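Workshop notebook, Clundham bench
November
Posted by Emília Hudec

Print this entry | E-mail this entry

Started at 7:40, before the heating came on. Coffee first, then the fitting job again.

Matúš left a note on the bench overnight: "It does pipe now." I have seen a few of these notes. In spring it did towels, which meant one towel, the same blue one, folded from the same starting pile. So I came in ready to be unimpressed and I am writing this down before Viera gets hold of the numbers and makes them sound better in the Cavora report.

The job as Cavora described it: take a grey fitting off the table, hold it upright, bring it to a length of tube, push it home. That is an under-the-sink job with the sink taken away. No elbow room problem, no old sealant, no water dripping down your sleeve. If we can't do this version I don't want to hear about kitchens.

Ran 30 attempts, same program, no touching the settings in between. Wrote down each one as it happened because last time we filled in the sheet after lunch and ended up arguing.

Picked up the fitting: 20 out of 30.
Got it fully seated on the tube: 8.

The pickups that failed were mostly the fitting rolling away when a finger touched it first on one side. Two were the fingers closing on air, a good inch short. I can live with those, they are boring problems and Marcela thinks she can fix the approach angle in an afternoon. (She has said this about other things.)

The seating is what bothers me. When I do it by hand I don't look at all. I feel the edge catch, wobble the thing a little, and it goes. I tried to slow down and notice what I was doing and I couldn't even say which finger was telling me. The gripper has nothing like that. It knows how wide its fingers are and how hard the motor is working, and when it misses by a hair it just keeps pushing and shoves the tube along the table. Then it backs off and reports done. Four times it reported done with the fitting sitting next to the tube.

I'd rather it failed loudly. A plumber's helper who says "finished" when it isn't is worse than no helper.

Thérèse came by mid-morning and took the other side, as she does. Her point was that 20 good pickups with no jig is something we could not do a year ago, and that a person new to the trade also drops things. Fair, up to a point. A new person drops things for a week. Also a new person can get the fitting out of the bag, and the bag is where I spent most of my morning, setting out parts between attempts. If I add up my own time I could have put together every fitting in the box by hand and swept the floor.

She wants to show it at the Dandow open day. I said okay if we show all the attempts in a row and not the best one. No answer to that yet.

What the grip itself looks like is good, I'll give Matúš that. The new pads hold much better than the old ones with the tape on.
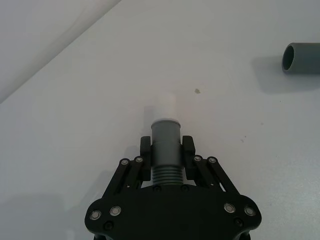
Once the fitting is up between the two pads it stays put, and I couldn't easily twist it with my fingers. So the holding part I'd call done. Knowing where the end of the tube is, and knowing when you've hit it, I'd call not started, whatever the slides say.

Things to try, not in order:

- Touch the tube first, lightly, to find it, then go for the fit. Slow, but I don't care about slow yet.
- A small circling motion when it meets resistance. Viera did this with the Šťastný sockets and it sort of worked.
- Stop on high motor load and call it a fail. Do this one no matter what.
- Clamp the tube. I'm against it. Once you clamp the tube you have a factory fixture and we should stop using the word household.

Marcela asked at lunch whether I think these things will be doing chores in people's homes soon. I said ask me when it can open the bag. She says the bag is on her list, under the approach angle.

Need: more fittings (two have chewed rims from the pushing), a second table lamp, somebody to return my good marker.

Stopped at 4:15. Arm parked, power off at the wall. Matúš, please don't rerun it tonight with new settings before I've copied the log.

This site uses cookies to remember your login. By continuing to browse you accept our use of cookies. OK | More information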